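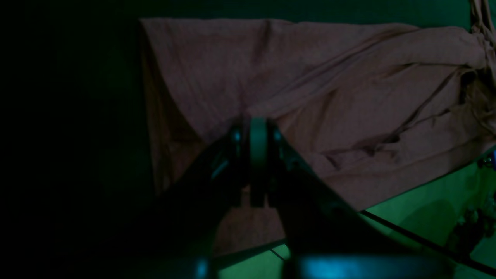
A pink cloth and a robot gripper, seen from the wrist.

The laundry is still yours

Every year or so I am told that the folding of clothes is about to be taken off my hands. I have been hearing it long enough to have worn out several sets of towels in the meantime. I run the back room of a small linen hire business, where we wash, press and fold tablecloths and napkins for hotels and weddings, so I have more reason than most to want it to be true.

On an ordinary Friday we send out 888 napkins and 258 tablecloths. The washing is done by machine and has been for longer than I have been alive. The drying is done by machine. The pressing is done by a roller iron which needs one person to feed it and one to catch. What is left is picking a cloth out of a heap, finding two corners, shaking it straight and putting it where it needs to go. That part is done by hand, and it takes most of the wages.

People outside the trade find this odd. Robots weld cars, so why can't they pick up a tablecloth? A car door is the same shape every time. A cloth dropped on a table has creases running one way and pleats running another, with layers tucked under other layers, and the next one dropped beside it will lie differently. There are four corners and on a bad day you can see one of them. My staff find the others by feel, mostly while talking about something else.

A machine with two jaws has to decide where to close them. If it takes one layer, good. If it takes three, the whole lot comes up in a lump and it has to start again. Starting again is fine in a laboratory. It is expensive with a van waiting.

I went to see a demonstration in March, put on by a firm called Ralon. Their machine took a hand towel from a pile and folded it in 33 seconds. It did this well, and it was better than the one I saw from Welline, which needed the towel laid flat first. I asked what happened with a large round tablecloth and was told that was on the list. One of our folders does a hand towel in the time it takes to say so, and she can also tell that it has a stain on it and throw it back.

That last point gets left out of most of the talk. Handling linen is also checking linen. Hems go, wax gets missed, and now and then a napkin comes back with a fork in it. I would want all that caught before I paid for anything.

None of this means it will never happen. The towel I saw folded in March would have been beyond any machine I was shown when I started, and I would be foolish to bet against the next few years. I think hospital laundries will get there first, with their thousands of identical flat sheets, then firms like mine, and the family washing basket last of all. A home has socks, bras, a fitted sheet and a child's jumper in the same heap, and no one to call when the thing jams - which it will.

I would also like the sellers to be plainer. Show me the attempts that failed along with the one that worked. Tell me how many cloths it handles in an hour, with how many people standing beside it. I could make a decision with those two figures, and so far I have been given music and a brochure.

For now I have put the money into a second roller iron and a better table, set at a height that doesn't hurt anyone's back. The folders chose it.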